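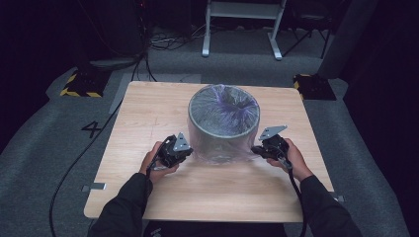

Looking after the hand grippers at station 4

Many of you have asked what we do at station 4 in the morning before the recording begins, so I write it down for this issue. It is mostly small work, and a good part of it is cables.

The two hand grippers came to us from the Pellbridge site in April. Since then the pair has made 3000 recorded takes, most of them with containers in plastic wrap. Wrapped things are difficult for the fingers. The film is slippery, it moves under the metal, and if a finger plate has a rough edge it catches and tears. For this reason Gwenllian Llewellyn now checks the plates every morning at half past eight. She passes a cotton cloth along each edge, and if the cloth pulls a thread, the plate comes off and is polished.

At take 1119 the left gripper started to close late. We first blamed the spring and changed it, which cost us an afternoon and did not help. The fault was in the cable, close to the plug, where it bends each time the operator turns the wrist. Nia Wogan made a new cable, a little longer, and we now let it run down along the forearm with some slack. Please do not pull it tight to make it look tidy! The right one had the same treatment at take 1635, before it could fail.

After the plates and the cables comes the zero. Both grippers are closed fully with nothing between the fingers, and the value on the screen must return to the same number after five closings. If it wanders, clean the slide with a dry brush and try again. Oil is not allowed on the slide -- it collects fluff from the sleeves and then we have a paste.

The last thing is the table. The brackets at its sides should be tight, and the table should stand where it stood the day before. Cadi Kneath found in spring that it had moved by the width of a thumb, and we had to repeat the calibration for a complete set. Now we measure from the same corner every day and write the result in the blue book.

Some points from the last meeting:

Spare finger plates are in the second drawer, in the box marked Hughes. When you take the last pair, tell Gwenllian the same day.

Black sleeves go to the wash when the set is finished. Clean ones are on the hook by the door.

The Plarkik software must be closed before you unplug a gripper. If not, it keeps the old zero and the next person has a bad start.

The Predovdale team will receive its own pair soon, and Lleucu Wogan will go there for two days to show the morning check. Questions about spare parts go to Josiane Millet as before.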